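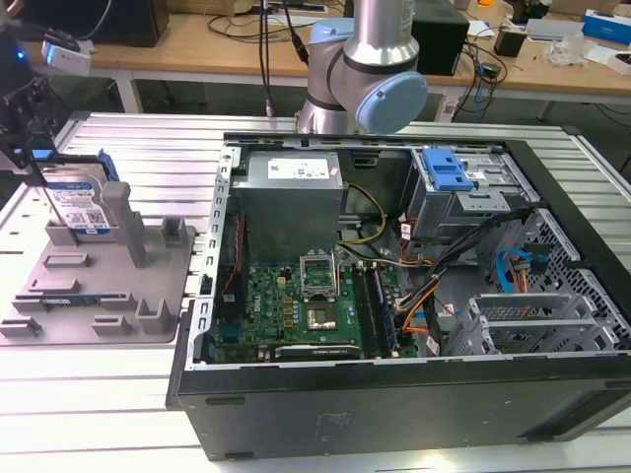 Tower on its side with the side panel off. CPU socket open, drive in its caddy in the gray tray.

Section 9: Fitting the hard drive

1. Shut down the computer, unplug the power cord and wait 30 seconds.

2. Lay the tower flat and take off the side panel.

3. Check that the drive is seated squarely in its blue caddy.

CAUTION: Keep fingers and tools out of the open CPU socket. Bent pins are not covered by the Fonska service plan.

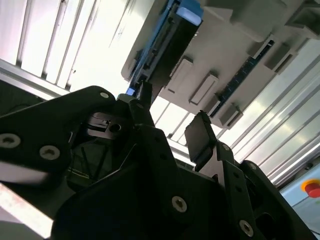
4. Slide the caddy into the drive cage until it clicks — do not force it.

5. Connect the SATA cable first, then the power lead. Keep both clear of the memory slots.

NOTE: If the caddy will not lock, take it out and try again. Replacement caddies are listed in the Fonska parts list under 508.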